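Cloken signs 441-megawatt clean power deal with Strobel
7 Jul 2021

Packaging maker Cloken has agreed to buy 441 megawatts of wind and solar power from developer Strobel, the companies said, in a set of contracts that will supply the bulk of the manufacturer's electricity once all the projects are running.

The agreement covers 6 sites. Four are wind farms and two are solar plants. The largest is the Virkham wind project, where turbine foundations were poured this spring. The smallest, a solar plant next to Cloken's own mill at Poken, will have a capacity of 31 megawatts and is the only one that will connect directly to a Cloken building. Power from the others will go to the regional grid, and Cloken will receive the renewable energy certificates.

Strobel will own and operate all of the sites. The contracts run for 15 years from the date each project starts commercial operation. Prices were not disclosed. Cloken said it will pay a fixed rate per megawatt-hour at the wind sites, while the rate for the two solar plants will be reviewed every five years. 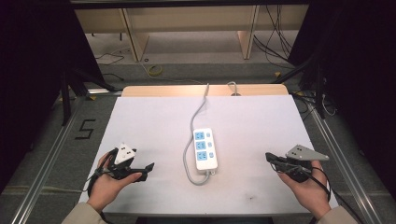

The company runs paper mills, box plants and warehouses, and its electricity bill is its third-largest cost after wood fiber and freight. It had been buying most of its power on one-year contracts, which left it open to price swings. In June it told investors that higher power prices had cut into its spring quarter earnings and that it was in talks on a long-term supply deal. It did not name Strobel at the time.

Once the full portfolio is in service, the contracts are expected to match 66 percent of the electricity Cloken uses in a year. That is up from less than a tenth now, nearly all of it from rooftop panels and a small hydro plant the company has owned for decades. Cloken has not set a date for reaching 100 percent. It said steam, which it makes mostly by burning gas and bark, is a separate problem and is not part of the announcement.

Two of the wind farms are already under construction. Strobel expects Virkham to begin sending power to the grid late next year, with the second following a few months later. The remaining projects still need interconnection agreements, and one of the wind sites is waiting on a county road permit. If a project is canceled, Strobel must offer replacement capacity in the same grid region or release Cloken from that part of the contract.

Grid access has become a sticking point for developers in the area. The line that serves Virkham was upgraded two years ago and has room for the new turbines, but the substation near Poken does not have space for another large generator. That is the main reason the solar plant there will be built on the customer's side of the meter, Strobel said. Any output the mill cannot use during shutdowns will be curtailed unless the local utility agrees to take it.

The Poken plant will go up on a former log yard that Cloken stopped using when it moved wood deliveries to the south gate. Work is due to start after the mill's fall maintenance outage. Residents on the east side of the property asked for a planted strip between the panels and the road, and the site plan now includes one. The town has approved the plan but has not yet settled how the plant will be assessed for property tax.

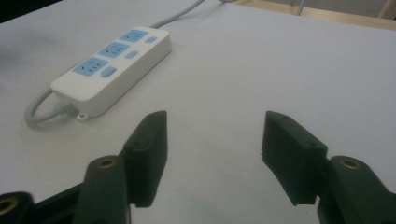 A white power strip with light-blue outlets.

Strobel said the Cloken contracts will help it borrow against the four projects that have not broken ground. Lenders have become more willing to finance wind and solar farms that have a corporate buyer lined up, and the developer has been trying to cut the share of its output sold at daily market prices. It plans to close financing on the first of the four before the end of the year.

For Cloken, the deal also answers requests from several of its grocery and household goods customers, who have begun asking suppliers to report the emissions tied to each shipment. The company said it will add power source data to its customer reports starting in January.

Cloken will release its next quarterly results later this month. It said the contracts will have no effect on this year's earnings.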